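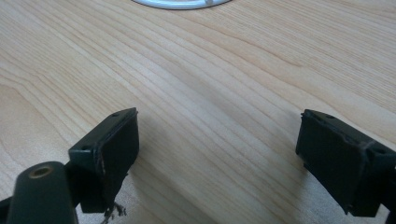 What does Allivico do?

We publish a weekly briefing on shipping lanes, straits and port access for people who need to follow maritime security and don't have the time to read everything themselves. Our readers work in cargo insurance, freight, foreign ministries and university departments.

Who we are

Allivico is an independent research office based in Clandstead. We have been running for 11 years. The staff is made up of five analysts, most of whom came from naval planning, port management or trade law. Four of them cover a region each, and the fifth edits the briefing and handles the maps.

What we publish

The briefing goes out to subscribers every week. We also put out four longer papers a year. The February paper looked at naval basing agreements and what small island states get in return for them. The next one, on coast guard cooperation and fishing disputes, is due on 12th November.

Our database of port leases is called Jallel. Subscribers can search it by country, operator or length of lease.

How we are paid

Subscriptions cover most of our costs. The rest comes from training courses, which we run with Barbu, a mapping firm in the same building. We do not take money from governments or arms makers.

Corrections are listed at the foot of each briefing. To report an error, use the contact form.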